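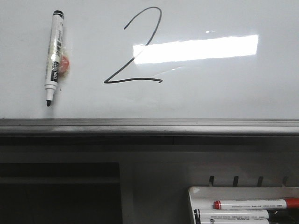 About Wallari

3 min read

Wallari builds and services small robot cells that write, mark and wipe on upright surfaces. The company was started by Majdi Sfeir and works from a single workshop in Ullirska. Most customers are schools and test labs that need the same stroke made the same way many times over.

Our standard test is a handwritten numeral on a glossy whiteboard. A whiteboard is a hard surface for an arm. It flexes, it reflects the overhead lights into the camera, and it gives very little warning before a marker tip is crushed.

The May fault

People who ring us have often heard of the Somadar cell, so the record is set out here.

During an acceptance run at Somadar, the arm was writing a row of numerals and finished the base stroke of a 2 without lifting. The controller had lost the signal from the wrist force sensor and kept using the last good reading. It took the contact force as normal and went on pressing. The arm pushed 19 millimetres past the board plane, bent the tray ledge and cracked the marker holder. The operator hit the emergency stop. No one was inside the guard and no one was hurt.

The cause was a worn cable at the wrist joint. The larger fault was ours: the software had no check on the age of a sensor reading. The cable would have failed sooner or later on any cell, and the controller should have stopped the arm when it did.

What changed

Any force reading older than 400 milliseconds now triggers a protective stop. Each cell has 2 separate limits on travel toward the board, one in software and one in the safety controller, and neither can be changed from the operator's screen. Wrist cables are replaced on hours run and are no longer left until they show wear.

The glare problem is still open. Strokes that pass through a bright reflection are sometimes scored as broken when the ink is complete. We treat this as a quality fault, as the vision system has no part in stopping the arm.

Cells sold under the older Khasawneh name use the same controller and need the same update. Owners should keep them powered down until it is installed. The update is free, and the workshop will supply the test sheet on request.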